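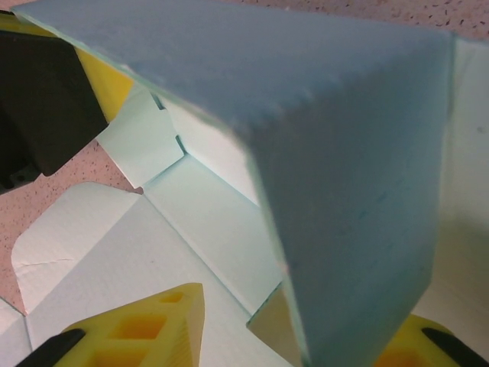
After several requests from colleagues, I have agreed to set down the rules of good practice that our folding group at Caruso now follows. They were first written as a single page taped inside a cupboard door. They have since grown, and a personal blog seemed as good a place for them as any. The opinions are mine and should not be taken as the position of the firm.

A folding station takes in flat carton blanks and raises them into boxes. The task looks simple when a person does it. For a machine it is a matter of thin board, weak creases and flaps that spring back when released. Most of our rules therefore concern the material, and only a few concern the arm.

The first rule is that every blank is to be inspected before it reaches the table. A crease that has already cracked will not fold where the drawing says it should. The operator records the batch, the board color and any visible damage in the station log, which we call Hesedeck for reasons that predate my arrival. A damaged blank may be used for practice, but its result may not be entered with the others.

The second rule concerns the grip. Fingers should close on a panel and never on a free edge alone, unless the procedure calls for it in writing. Pads are to be checked at the start of each shift and again after 300 cycles. At 1,000 cycles they are replaced, whatever their appearance. There was some resistance to this last figure, as a pad in good condition costs money to discard. I supported the stricter limit and continue to do so.
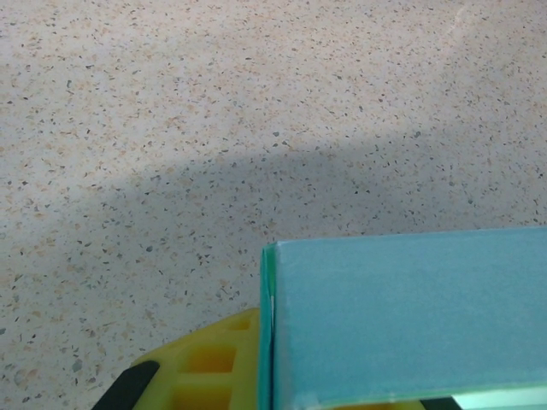

Light blue board at the gripper, speckled work surface behind.

The third rule is that the work surface must be clear of offcuts before a run begins. A scrap of board beneath a panel is enough to change the height of a fold. The surface is wiped by hand, with the arm stopped and the stop confirmed by a second person. This confirmation is spoken aloud. A nod does not count.

The fourth rule is on changes. No one may alter a speed, a force limit or a taught position during a run. A change is proposed in the log, tried on 31 blanks and then accepted or withdrawn by the shift lead. Sigita Adomaitis, who drafted this section, wished the trial to be longer. We settled on the lower number for small adjustments and 500 blanks for any change to the grip itself.

I should mention the two checklists. Hullside covers the physical station: guards, cables, pads, stop buttons, table. Govside covers the paperwork, meaning who was trained, who signed and which version of the procedure was in force. New staff tend to prefer the first and neglect the second. Both must be complete before the arm is powered – a blank line on either one is treated as a failed check.
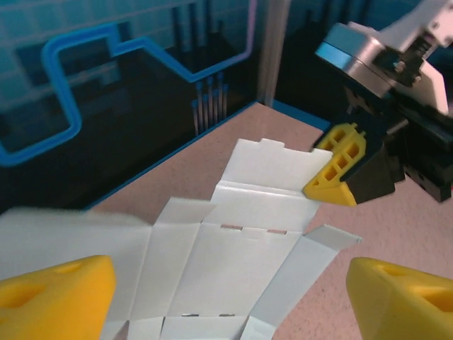

May an operator steady a blank by hand while the arm is moving?
Under our rules, hands stay outside the marked area until the arm has stopped. If a blank needs steadying, the run is ended, the blank is placed again and the event is written in the log.

The section on storage remains unfinished. Board left near the loading door folds differently from board kept inside, and we have not agreed on how long it should rest before use. The present text asks for one full shift. Two members of the group consider this excessive, and a revised wording is due before the end of July.

Readers who keep similar rules at their own sites are welcome to send them to me. I am particularly interested in how others record partial folds, as our log currently allows only "complete" and "not complete," and the second of these covers a great deal.

Last revised 2019-07-23.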